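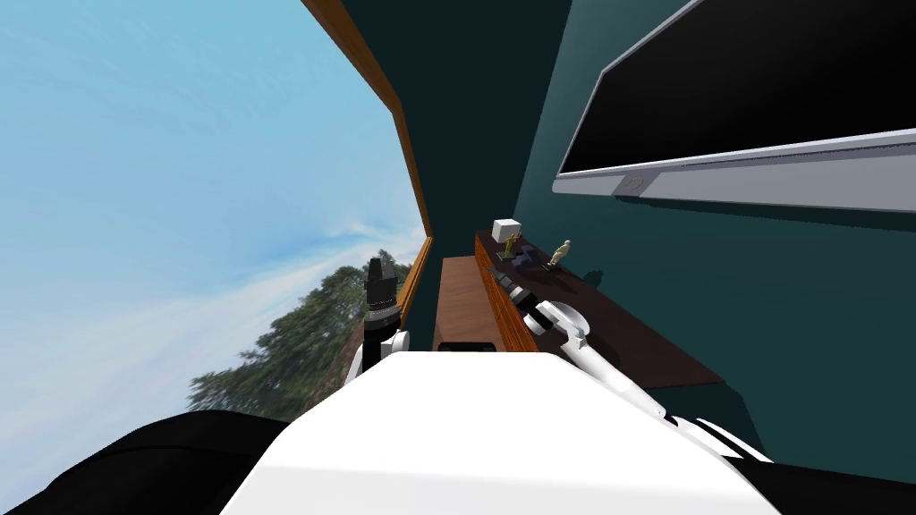

**Figure 7.1** Simulated view from the robot's own camera, tilted. The right gripper is near the edge of the shelf; the left points upward in front of the window.

# Chapter 7: Level, Zero, and Other Articles of Faith

Sooner or later every technician meets a robot that believes the floor is a wall. Its motors are sound and its joints turn freely. It has simply been given a wrong number, and it will act on that number with complete confidence until you take it away.

Figure 7.1 comes from the simulated living room we will use for the whole of this chapter. Look at the window and the television, and you may find your head leaning over to meet them. Resist this. A technician who corrects the view with her neck will not correct it in the settings file.

Our machine is the Julska, a two-armed robot with a white torso and a gripper on each arm. The plant at Prirkholm set up its first one on a Monday and spent the rest of the week blaming the left shoulder. The shoulder was fine. The camera mount had been entered with a tilt of 35 degrees, copied from another unit by someone in a hurry, and each reach went wrong in the same patient way.

You will do your first setup in simulation, where a figurine can be knocked off a shelf 100 times and still be there after a reset. The real ones are less forgiving, and so are the people who own them.

## 7.1 Before You Touch Anything

Work through these steps in order, even if you already know what is wrong — especially then.

1. Save a copy of the current settings file.
2. Read the camera angles and write them down on paper.
3. Compare them with the mounting sheet for your unit.
4. Move one arm at a time, at low speed, to its zero position.
5. Repeat step 4 for the other arm. If either gripper misses its mark by more than 2 millimeters, stop and go to Section 7.3.

The Pesetti method, covered in Section 7.2, finds the camera angles from straight edges in the room. Window frames and shelves serve well. Curtains have been tried.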